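Week 6 notes: why your segmenter hates a plain table

Okay, picking up where we ran out of time. Leanne Garside asked me after class why I keep going on about the wrist view when we have a perfectly good overhead camera, and my short answer was "because that's where your grasps go wrong." Let me give you the longer one.

Recall the pipeline from last week. We get a picture from the wrist, we get the joint angles, and the perception node has to say where the target is relative to the fingers. Then the planner takes over. Most of you wrote the perception node in Presard and it mostly runs fine! The trouble starts when the target drifts toward the border of the view and the rest is bare tabletop.

Two things happen. First, your feature matcher has almost nothing to hold on to. A matte surface gives you a handful of weak corners, and the ones it does find like to sit on the gripper itself (screw heads are lovely, shiny corners, and they move with the camera, so they tell you nothing at all about the table). Mask the fingers out. Please. It's a fixed polygon, it takes you ten minutes, and in Ashley Mottram's run on the Stelthorpe set it got rid of 179 bad matches in one go.

Second, shadows. A soft shadow next to a box has a nice smooth gradient, and a threshold on brightness will happily glue it to the box. Your centroid then slides toward the shadow and the arm goes for the wrong spot. I'd work in a color space where you can turn brightness down - Lab is fine - and check how far the centroid moves when you do. 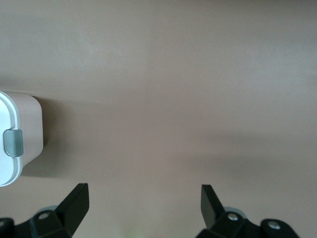 The planner side is easier, I think. If the mask touches the border, don't trust the centroid, full stop. Ask for a small look-around move first: shift the wrist toward the side where the mask is cut, grab another view, and only then compute a grasp. In Naylor that's the recenter call, and the default step is 12 mm. Leave it alone until you've got a reason to change it.

And watch the frames! If you ask for "left" in camera coordinates and the controller thinks in base coordinates, you'll go somewhere exciting. Print both before you send anything.

For next time: add the finger mask, add the border check, and rerun on the 12 Sillamstead clips. Bring me the ones that still fail, I want to look at those together. Slides from the first half are in the usual folder.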